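Section 4: Running the Basket Demo for Visitors

This is the part of open day people remember, so give yourself time to enjoy it! Have both arms powered up and homed (Section 2) before the doors open at the Berwood hall.

1. Set the large plastic basket at the far side of the table, where both arms can reach it.

2. Fill it with mixed groceries. Boxes, bags and crinkly wrappers all belong in there -- a messy pile makes a far better show than a tidy one.

3. Open Serkix on the control laptop and load the Caron routine. Wait until both arms report ready.

4. Leave the stretch of table between the arms clear.

CAUTION: Visitors stay behind the floor tape whenever the arms have power. Keep one hand near the stop button, even while you're talking.

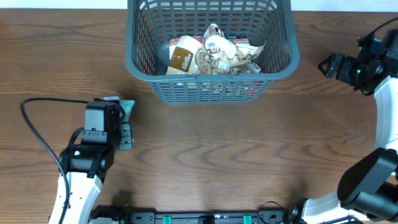 Touran Ahmadpour adds that the first run should go without any commentary at all. Let people watch a full cycle, she says, and the questions will come on their own, usually better ones than you had planned for.

5. Press Start and let the routine play through once at demo speed.

6. Pause and take questions. Kids nearly always want to know whether the arms can see (they work from the cameras, and you can bring up the live view with F2).

7. Invite a visitor to choose the next item from the list on the laptop, then press Resume. This is my favorite step by a mile!

NOTE: If an arm misses twice on the same item, press Skip. Crumpled packaging is hard to grip, and visitors love hearing why.

NOTE: The Trustness counter in the corner of the laptop shows lifetime picks. It stood at 3,460 when we set up in June -- please don't reset it between groups.

8. After the last group, send both arms home, then switch off the power and cover the grippers.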